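Cleaning, ruling and relining a mobile whiteboard

Page last revised 25/09/2025 by Elsie Rutherford, Pliltville Study Rooms

Contents
What you need
Checking the stand
Removing old marker
Making a paper scale
Transferring the scale to the board
Drawing long lines
Which markers to use
Common faults

This page covers the routine care of a free-standing whiteboard on castors, and the method we use for putting evenly spaced marks on one. It applies to ordinary painted steel and enamelled boards. Glass boards can be cleaned in the same way but do not hold magnets of the normal strength, so the section on the paper scale needs changing for those.

What you need

Two microfibre cloths, one for wet work and one for dry
A felt eraser with a clean face
Whiteboard cleaning fluid, or isopropyl alcohol diluted to the strength given on its label
A bowl of warm water with a drop of washing-up liquid
Dry-wipe markers, one dark and one of a second colour
A sheet of A4 paper, 80 gsm or heavier
A steel rule
A pencil
Low-tack masking tape
A straight batten or long spirit level

Allow an hour for the whole job on a neglected board. A board that is wiped down every evening takes ten minutes.

Checking the stand

Do this first. A board that rolls or tips while you are leaning on it will spoil the lines and may trap a finger.

1. Move the board to a level floor. Tile and vinyl are better than carpet.
2. Lock the castors if they have brakes. If they do not, put a rubber wedge against each one.
3. Push gently at the top corner on each side. There should be no more than a few millimetres of play.
4. If the board rocks, tighten the bolts where the uprights meet the feet, then the bolts on the crossbar. Work from the bottom up and give each bolt half a turn at a time.
5. If the board pivots, tighten both side knobs by hand. Do not use pliers, as the plastic heads split.

Our largest board is a Brunska and its pivot knobs work loose every few weeks. A fibre washer behind each knob has slowed this down but has not cured it.

Removing old marker

Fresh marker comes off with the felt eraser. Marker that has been left for a week or more leaves a grey or coloured shadow, and dry erasing only spreads it.

1. Dry erase the whole board in vertical strokes, top to bottom. Overlap each stroke by half the width of the eraser.
2. Spray the fluid on to the wet cloth. Spraying the board itself sends fluid down behind the lower edge of the frame, where it loosens the backing.
3. Wipe in horizontal strokes, turning the cloth as it picks up ink.
4. Wait one minute. Stubborn areas will show up as streaks.
5. Go over the streaks with a dark dry-wipe marker, covering them completely, and wipe off while the new ink is still wet. The solvent in the fresh ink lifts the old.
6. Wash the board with the soapy water and dry it with the second cloth.

Step 6 is often left out. Cleaning fluid leaves a film, and a marker used over that film skips and beads. If you intend to rule lines the same day, the surface must be washed and fully dry.

Do not use scouring cream, melamine sponges or kitchen scourers. They take off the gloss, and the dull patches hold ink permanently.

Making a paper scale

A steel rule is awkward on an upright surface. It slides, and a long one bends away from the board under its own weight. A strip of scale drawn on paper is lighter, can be taped flat, and can be thrown away when it gets dirty.

1. Lay the A4 sheet on a table with the long edge towards you.
2. Rule a base line 10 mm in from the top edge.
3. Mark the base line every 10 mm, beginning at the left. Measure every mark from zero. Stepping from one mark to the next adds up the small errors.
4. Draw a tick at each mark, with a longer tick at every 50 mm.
5. Number the long ticks only.
6. Check the distance from the first tick to the last against the steel rule.

Scales can also be printed. Set the printer to actual size with no fitting to the page, and check the result with a rule before use. Oanh Trình tested the printer in our front office and found that a line drawn as 200 mm came out at 198 mm. Over the width of one sheet that may not matter. If you carry the sheet along the board several times, it does.

Transferring the scale to the board

Decide where the line is to run and put a small pencil cross on a piece of masking tape at each end. Do not write on the board surface in pencil, as graphite is harder to remove than ink.

Place the paper against the board with the ticks along the line. Tape the two top corners, smooth the sheet downwards with the side of the hand, then tape the bottom corners. Any bulge in the middle will shift the ticks sideways.

Hold the marker near the tip and keep it square to the surface. Start each tick on the paper and run it up over the edge on to the board, so that the paper and the board carry one continuous mark. Lift the pen fully between ticks.
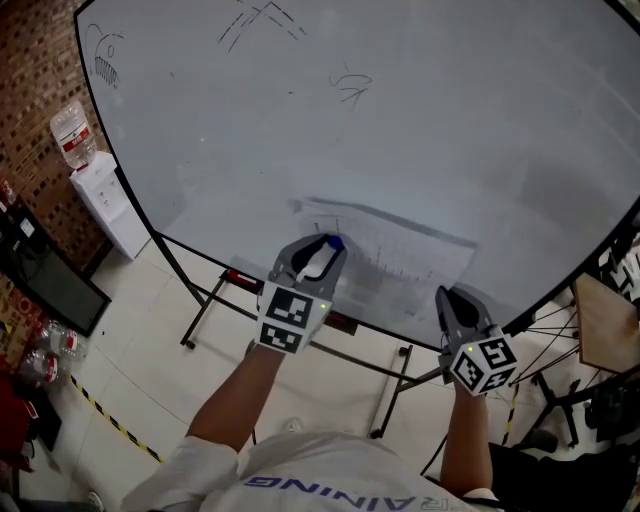

Use light pressure. A dry-wipe nib is soft, and leaning on it spreads the tip and widens every tick that follows. Ink also collects along the edge of the sheet after a few passes, and will be dragged across the board if the paper is slid along. Peel the sheet away from the surface and set it down again in the new position.

To extend the scale, line up the first tick on the paper with the last tick on the board. On a board with a usable width of 1,057 mm, an A4 sheet has to be moved three times. Replace the sheet if the edge has gone soft or the ticks can no longer be read through the ink.

Drawing long lines

For a horizontal line, tape the batten just below the marks and draw along its upper edge in one movement. For a vertical line, work from the top down. A second person holding the far end of the batten makes this much easier on any run over 600 mm.

Lines that need to stay for a term are better made with 2 mm gridding tape than with ink. Press the tape down lightly for its full length, check it, and only then rub it down hard. Marisa Costa relined the timetable board this way in May and it has needed no repair.

Which markers to use

Any dry-wipe marker with a bullet nib will do for ticks. Chisel nibs give a line that changes width with the angle of the hand and are best kept for headings. Black and blue erase most cleanly. Red and green leave more of a shadow, particularly the cheaper sort. We buy Rakena bullet nibs in mixed boxes and keep the reds back for corrections.

Store markers flat. Kept nib-up they dry out - kept nib-down they flood. Put the cap on until it clicks.

Common faults

Ticks are evenly spaced but the line slopes. The two end crosses were measured from the frame, and the frame is not level with the floor. Use the spirit level and ignore the frame.

Ink beads or leaves gaps. There is cleaning fluid on the surface. Wash with soapy water and dry.

Ticks smear when the batten is placed. The ink has not dried. Leave it for thirty seconds, longer in a cold room.

Permanent marker has been used by mistake. Cover it with dry-wipe ink and wipe at once, as in step 5 of the cleaning section. Repeat until clear, then wash.

Tape leaves a sticky edge. Rub with a fingertip first, then with a little alcohol on a cloth.

Corrections to this page should go to Trudy Tawhiri at the front desk.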